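About Buneo

Home > About us

Who we are

Buneo runs elections and ballots for organisations that would prefer someone else to do it. Our customers are mostly membership bodies: trade associations, housing co-operatives, professional societies, students' unions, allotment federations and a few parish-level groups that hold advisory polls. We print and post the papers, host the online vote, count the result and write the returning officer's report.

We do not work for political parties or candidates in public elections, and we do not carry out opinion polling. People ask about both fairly often, so it seems sensible to put it near the top.

The company has 41 permanent staff and two offices. The main office handles customer work and the print room. The smaller one looks after software and the telephone helpline. During the busy months we also take on temporary staff for opening envelopes and scanning, and all of them are trained on site before they handle a returned paper.

How the company began

Buneo started as a mailing house. In the early days most of the work was newsletters, annual reports and renewal notices, and ballot papers were an occasional extra. One customer, a building trades association, had a disputed result and asked whether we would do the count as well as the posting the next time round. We had the address list, the room and the tables, so we said yes. The second contest passed without complaint and the association recommended us to two others.

Within a few years the ballot work had overtaken the newsletters. We sold the newsletter side, kept the printing equipment and moved to larger premises. The name stayed the same.

What we do

Postal ballots. We prepare the paper, have it checked by you, print it, and post it with a prepaid return envelope. Each paper carries a security mark that lets us spot copies. Votes are held unopened until the closing time stated in your rules.

Online ballots. These run on Tikotar, our own voting system. Members receive a two-part code by post or email and can vote on a phone, tablet or computer. Tikotar can be set up for first past the post, multiple-seat contests, the single transferable vote and simple yes or no questions. It works with the common screen readers and can be offered in Welsh and English.

Mixed ballots. Many organisations have members who want paper and members who don't. We can run both together. If a member votes twice, the rule you have chosen decides which vote stands, and the other is set aside and recorded in the report.

Voting at meetings. We can attend an annual or special general meeting to register members, issue handsets or paper, and give the chair a result before the meeting closes. Proxies are checked in advance.

Rule reviews. If your election rules have grown over time and no longer quite fit together, we will read them and send you written comments. We are not solicitors and will tell you when you need one. Where the matter is a legal one, customers without an adviser of their own are often referred to Koval, a law practice we have no financial link with.

Independence

When we act as returning officer, our contract is with the organisation and our duty is to its rules. We do not take instructions from sitting officers on how a disputed paper should be treated. Staff must declare any membership they hold in a customer body, and they are kept off that job from start to finish.

We do not publish turnout or results ourselves. The result belongs to the customer, who decides when and how to announce it, subject to whatever their rules say about notice.

Complaints about the conduct of an election are looked at by a manager who was not involved in the count. A written reply is sent within 30 days. If the complaint is upheld, the reply says what we will do about it and whether, in our view, the result was affected.

Looking after members' details

We ask only for the details needed to run the vote. In most cases this means a name, a postal or email address and a membership number. Lists are sent to us through a secure upload page; please do not email them. Papers and electronic records are kept for the period in your contract and then destroyed, and you receive a certificate afterwards.

The link between a voter and a vote is never shown to the customer. In a postal ballot the outer part of the return is separated before the paper is unfolded. In Tikotar the two records are stored apart.

Working here

Most people join us in the print room, on the helpline or as a project officer. No experience of elections is needed for any of these, though a liking for careful, repetitive checking does help. Project officers usually shadow a colleague through a complete ballot before taking on one of their own. Hours are regular for much of the year and longer in July, when a large share of annual contests close.

Vacancies are listed on our jobs page. We do not keep speculative applications on file.

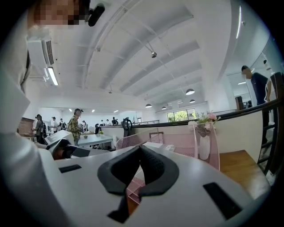
Partners and suppliers

Scanning software is supplied by Tokumano and has been in use here since we moved to the present building. Papers that the scanner can't read are passed to two members of staff, who enter them separately and compare. Envelopes and paper come from recycled or certified stock where the customer's design allows it.

Becoming a customer

Please contact us as early as you can. A postal ballot needs time for nominations, proofs and delivery, and your rules probably set a minimum notice period as well. It is useful to have the following to hand:

your current election rules or constitution
the number of people entitled to vote
the posts or seats to be filled
the date by which you need a result

Quotations are free and are itemised, with postage shown separately at the going rate.

Contact

The helpline is open on weekdays during office hours, with extended opening on the closing day of any large ballot. If you are a member with a question about a vote now in progress, please use the number printed on your paper or email, as this takes you straight to the team dealing with it. We cannot tell callers how many votes have been received so far.

Page last reviewed: Sunday, October 27, 2019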